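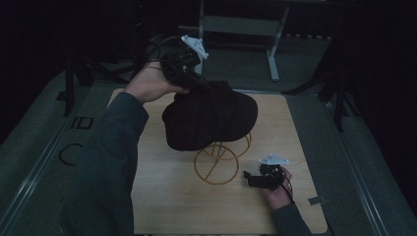 Course Redesign Grant, Dostwood College
Progress report, second period (through February)

1. Purpose of this report

This report covers work done under the course redesign grant since the first period closed. It follows the headings in the funder's template. Spending is reported separately on the budget form.

2. Summary of status

The grant pays for the redesign of 11 introductory courses at the Dostwood main campus and the Nedcombe evening center. Three courses are complete and being taught in their new form. Five are in build. The remaining three are in the outcomes stage and have no online shell yet. The work plan called for four complete courses by this point, so the project is one course behind. The late course is Technical Writing I.

3. Work completed

3.1 Outcomes and alignment. Each course now has a one-page map linking unit outcomes to graded work. Mapping turned up graded items that matched no stated outcome, mostly quizzes carried over from older textbook editions. These were removed or rewritten by the course lead. In Introductory Statistics the final project covered two outcomes that were never taught directly, and a new unit was written to close that gap.

3.2 Item bank. The shared item bank holds 112 reviewed items against a target of 200. Each item gets two reads, one by a subject instructor and one by the design office. Items tagged "apply" or higher take longer to clear than recall items and make up most of the current backlog. Reviewers asked for a shorter form in the fall. The new form has one page and is in use.

3.3 Learning platform. All new shells are built in Vidmar. The old platform stays readable to faculty until the end of the academic year, after which archived courses can be had only on request. Gradebook export from Vidmar to the registrar's system works for letter grades. It does not yet pass incompletes, and these are entered by hand.

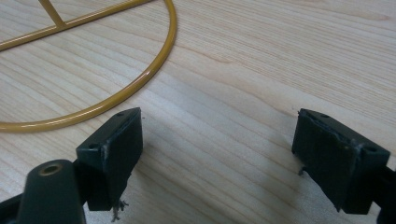 3.4 Faculty training. The training sequence has four sessions: writing outcomes, building a unit, writing test items, and giving feedback online. All four have been run at the main campus. At Nedcombe only the first two have been run, as most instructors there teach in the evening and the sessions were set for 3 p.m. The last two will be repeated at 7 p.m. and recorded.

4. Changes from the work plan

4.1 Technical Writing I was moved from the first build group to the second. The course has many part-time instructors and the draft outcomes went through two extra rounds of comment. The outcomes are now approved.

4.2 The plan assumed that video lectures would be captioned by the platform. Caption quality was too low for chemistry and statistics, where terms and symbols were often wrong. Captions for those courses are now edited by student workers. The added hours are charged to the existing student wage line.

4.3 Peer review of finished shells by Divcombe, the partner college, was to begin in this period. Divcombe changed its calendar and will start next period. The review rubric has been agreed.
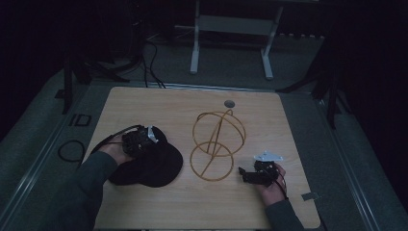 5. Evaluation

Baseline data (pass rate, withdrawal rate, and final exam score by section) have been pulled for all courses in the grant. No comparison is reported here. The redesigned sections have not finished a full term, and midterm results are not a fair match for the baseline. A student survey will open in the last two weeks of the term. Survey items were piloted with one section, and two were dropped because students read them as questions about the instructor.

6. Risks

Item review is the main risk. At the present rate the target will be met one month late. Two more reviewers have been requested from the science division.

The second risk is the incomplete-grade export. If it is not fixed before grades are due, the registrar will need extra staff time in that week.

7. Work for next period

Finish the Technical Writing I shell and two others in build.
Run sessions three and four at Nedcombe.
Clear the backlog of "apply" items.
Send the three finished shells to Divcombe for review.
Open the student survey and report response rates by section.

Attachments: outcome maps (finished courses), item review form, shell review rubric.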